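Drawers and Doses: how people in shared houses load detergent
Group 5, Household Practices module
Hạnh Phùng, Andri Riedl, Fidelina Henao
Supervisor: Ognjen Petek

3. What we did

Survey first. 100 forms handed round the student houses in Ustley, 82 came back usable. Then home visits in May, mostly evenings. Everyone did one normal wash, no help from us, and talked us through the drawer before starting.

Hortensia Castaño let us pilot the questions at hers, thanks again. Question 2 got rewritten after that, it was too long and she answered a diffrent one.

4. What we found

Most people on the forms said they know which compartment is for what. At the visits, less sure. Main wash and softener got mixed up most. Prewash either ignored or used "just in case". Symbols on the drawer hard to read, specially when there's old powder caked on them.

Dosing is by eye. One house on the Drendlow estate kept a marked cup on the shelf and stuck to it, the rest poured till it looked right. Hard water came up once, from a parent.

Cleaning the drawer: hardly ever. Several people didn't know it comes out all the way. Andri tried this at home and got a lot of grey sludge, see appendix B.

5. Problems

Sample is all students so can't say anything about families. Should of asked about liquid and powder seperately, we lumped them together and couldn't untangle it later. Visits ran over, people like talking about laundry more than we planned for.

6. Next

A sticker for the drawer front, plain words, no symbols. Fidelina has a draft. It needs testing on machines where the drawer has three long compartments side by side, as the label has to line up with each one. 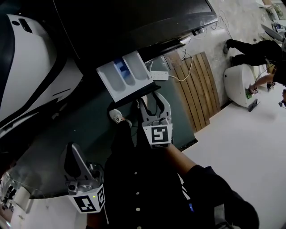 Also want it to survive being wiped, so paper is out. Hạnh is pricing vinyl. Draft label goes in with the final hand-in.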